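Ham Home Medicines Project
Progress report to the Stalla Fund, second quarter of the grant
September 5, 2020
Prepared by Agata Guerra, project lead

Sorry this is short, the full finance sheet comes separately from Rukhsana.

Where we are

Visits restarted at the end of the quarter after the long gap. 75 households now signed up against a target for the year of 1,000 leaflets delivered and 75 full visits booked, so bookings are done, visits themselves are behind. Doltunmont estate is the slow bit. Lifts out in two of the blocks and a lot of people still not keen on having anyone indoors, so we've been doing those by phone where we can and going back later.

Phone visits work fine for people who take one or two things. Not good for anyone with a carrier bag full. Hye-jin tried a few long ones and says it takes twice the time and she still isn't sure at the end what is being taken and what is just in the cupboard. We'd like to stop counting those as full visits and log them as first contacts. Please say if that's a problem for your end.

What we do on a visit, for the new people on your panel: everything out on the table, check names and dates, write one plain list, agree a place to keep it all. Anything out of date goes back to the pharmacy. We don't change doses or give advice on what to take, that goes to the GP or pharmacist same day.

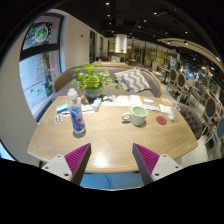

Staffing

Bok-nam Hong started in post, 15 hours a week, mostly evenings. Already has her own list. Kyung-hwa Bae has dropped to one day while she finishes her course and will be back up to three in January. Hye-jin Yoon covering the gap. We're still one visitor short of the plan in the bid. Advert went out twice, one applicant, withdrew. Will try again with the hours split differently.

All visitors have now done the refresher on confidentiality. Manual handling one was cancelled by the provider, no new date yet.

Leaflets and the list card

Large print card is finished and is popular. People put it on the fridge. Urdu and Polish versions printed, Korean one is being checked by Kyung-hwa, should be ready next month. First print run had the wrong phone number on the back (our mistake, not the printers) so we had to sticker the lot by hand. Cost nothing but an afternoon.

Pharmacies: four of the six in Ham have the leaflets on the counter. The other two say head office has to agree. Chasing.

Records

We moved to the Nurex system as agreed. Import went ok apart from postcodes, which lost their spaces, and some surnames and first names swapped round. Fixed by hand. Reports out of it are clunky and we can't yet split by age band, so that table is missing from this report. Rukhsana has asked for it and will send it on when it comes thruogh.

Money

Underspent on salaries becuase of the vacant post. Overspent on postage, by quite a bit, from sending cards to people we would of normally handed them to. Overall we are 10 per cent under. We'd like to move part of the underspend to travel, so visitors can take a taxi home after the late slots. Rukhsana Bangash has the figures and is happy to talk it through by phone.

Problems

Parking at Doltunmont. No change, still no permit.
Interpreters hard to get at short notice, two visits put off for this.
The office printer, again.
A few families asked us to speak to them in place of the person we're visiting. We've written half a page on how to handle it, draft attached, comments welcome.

Next quarter

Clear the Doltunmont backlog.
Fill the vacant post.
Follow-up calls to everyone visited so far, Bok-nam to lead.
Get the Korean card out.
Age band table to you.

Can we please have a decision on the travel money before the next round of late visits is booked. Agata is away the first week after this goes in, so replies to Rukhsana and copy in Hye-jin.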